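Open day helpers and participants wanted – Lapointe, Baturthorpe site

Lapointe is looking for people to take part in its household robotics open day at the Baturthorpe site. We need two groups: paid helpers, who will run the stands and look after visitors, and unpaid participants, who will try the hand-held grippers in front of an audience and tell us what they think.

The open day fills both floors of the building. Last January we had 737 visitors, and this year we have printed 800 tickets. The ground floor has the talks and the Jirine arm, which sorts cutlery and folds tea towels on a loop. Upstairs is given over to bedding and soft furnishings, and that is where most of the places are.

Participants work with a two-jawed gripper held in the hand. You will be asked to pick up, move and straighten ordinary household things – blankets, bolsters, nets, cushions – at your own pace. Each turn lasts 23 minutes, including a short practice. You do not need to know anything about robots. You do need to be over 18 and comfortable standing and leaning over a bed.
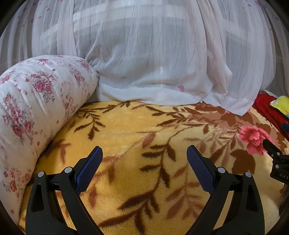
Fleece was harder than people expected, according to one participant from last year, who said the trick was to go in low and close the jaws slowly, and that the audience asked better questions than the engineers did. She would have liked a longer practice, and we have added one.

Helpers will be placed on one stand for the whole day. Duties are:
greeting visitors and checking tickets
resetting the beds between turns
keeping the walkway by the Jirine arm clear
handing out and collecting comment cards

We have 3 helper posts left upstairs and a few on the ground floor. Pay is at the normal Lapointe day rate, with lunch and travel within the county. There is a paid briefing the evening before, which all helpers must attend. Experience of working with the public is useful. Plultamard, who supply the grippers, will give the training on the night.

The building has a lift and step-free access from the car park. Please tell us when you apply if you need a seat or a quieter time slot.

To apply, send a short note to the open day desk at Lapointe saying which group you want to join and whether you can do the morning, the afternoon or both. No CV is needed for participants. Helpers should include one reference. The closing date is 27 February 2019, and we will reply to everyone within a week of that.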